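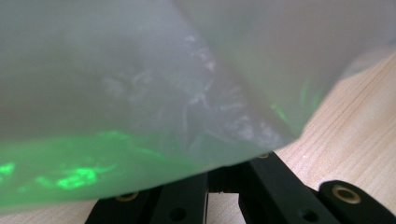
Frosted plastic and a pale wood surface, up close.

24/09/2024
Posted by the blog's owner, from the kitchen table

I have been promising a post about work for most of a year, and my sister has stopped asking, so it must be time. Get yourself a coffee. I've never managed to tell a story about the packing room in under ten minutes and I don't expect to start now.

For anyone new, I work at Odoi, where we pack and send out housewares for other companies. Lamps, bowls, picture frames, a great many things that break if you look at them crossly. I've been there 14 years. When I started, packing meant a table, a tape gun, a stack of bags and whoever was standing across from you, and for a long time that was all it meant. You learned how much paper a vase needs by getting it wrong, and then you learned it in your hands so well that you couldn't have explained it to anybody.

In February we got the arms. They run on a system called Perkeck, and they came in on a Monday while most of us were pretending to be very busy at the other end of the room. There are 5 of them now. They pick up the plain stuff, the boxed goods and the flat items, and they put them in the bags, and they go on doing it at the same speed at three in the afternoon as they did at eight in the morning, which I can't say of myself.

I went into this ready to dislike them, I'll admit that. The week they told us, I drove home with my stomach in a knot and did sums on the back of an envelope about the mortgage. Management said no one would be let go because of it, and so far that has been true, and I want to be fair to them and write it down. But when you hear a sentence like that in a meeting you listen very hard to the "so far" that isn't in it. A few people left over the spring for other jobs and their places weren't filled. I don't know what to call that. I only know the lunch table is shorter than it used to be and we've taken one of the leaves out of it.

Now the part I didn't expect, which is how much time we would spend on bags. Plastic film is miserable for a machine! A cardboard box has corners, it stays where you left it and it's the same box from every side. A big soft plastic bag slides and folds over on itself, and it catches whatever light is going, so it looks like one thing from the left and something else from the right. Put crumpled white stuffing behind it and you can barely tell where the bag stops and the filling begins. I've been picking those up since my knees were good and never once thought about it. You pinch, you feel it give, you pinch a bit more. It took a lot of afternoons of people standing around with their arms folded before I understood that this was a skill, and that I had it.

So a fair amount of my week is now teaching, if that's the word. We do it at a bench with the gripper, going over the same soft, awkward items again and again, and I say when a hold is wrong. Too near the fold. Too much of the bag and none of what's inside it. Early on I was asked to write down my rules for handling soft goods and I sat there with a pen for most of a morning and got four lines, one of which was "be nice to it." They were very polite about that one.

What has changed for the better? My wrists, first of all. I used to sleep in braces two or three nights a week in the busy season, and they've been in the drawer since June. The heavy cases don't come down my side anymore. And there's less of that awful scramble before the truck, when everyone got short with each other and somebody always ended up apologizing in the parking lot. Our best day in the old setup is one I still remember, and in the last week of August we sent out 2,739 parcels in a single day and I was home in time to water the tomatoes.

What has changed for the worse is harder to put into words, but I'll have a go. We used to talk. Two people at a table with their hands busy will tell each other just about everything, and I knew about new babies and bad landlords and whose mother was back in the hospital. Now I have a station, and the nearest person is far enough off that you have to raise your voice, and you don't raise your voice to tell someone you're worried about your mother. We've started taking our afternoon break all together, which was not anybody's policy, it just happened after a few weeks of being lonesome -- and it helps, though it's only fifteen minutes.

The other thing is the pace. The arms don't hurry you, exactly. They just don't stop, and you find yourself matching them without meaning to. I asked for the finished goods to come to me in batches of 40, with a pause after each, and to my surprise they said yes and set it up that same week. It made a bigger difference to me than the new floor mats and the new lights put together. If your own workplace is about to go through this, ask for things early, while the people putting it in are still around and still want you to like it. I waited two months to mention the height of my bench and I'm still waiting on the bench.

A few of you have written to ask whether I'd tell a young person to go into packing. I go back and forth. There's a new hire who came to us from the Brella warehouse across the river, and she can fix a jam on the arms faster than the man from Bomura who comes out to service them. She thinks of it as working with machines, and I still think of it as wrapping things up so they get there in one piece. Maybe we're both right and it's two jobs now. She has been showing me how to read the error screen, and I've been showing her how to fold tissue around a teapot spout, and I believe I'm getting the better end of that trade, though she says she is.

I'm planning to stay until I've got my pension sorted, and after that we'll see. My husband would like me to stop sooner. He has plans for the back porch that seem to need two people.

Next time I'll get back to the garden, I promise, because the beans have gone completely wild and I owe several of you the relish recipe.

Last updated: the same evening, to fix a couple of typos

Contact | Copyright, all posts and photos, please ask before you borrow | Back to top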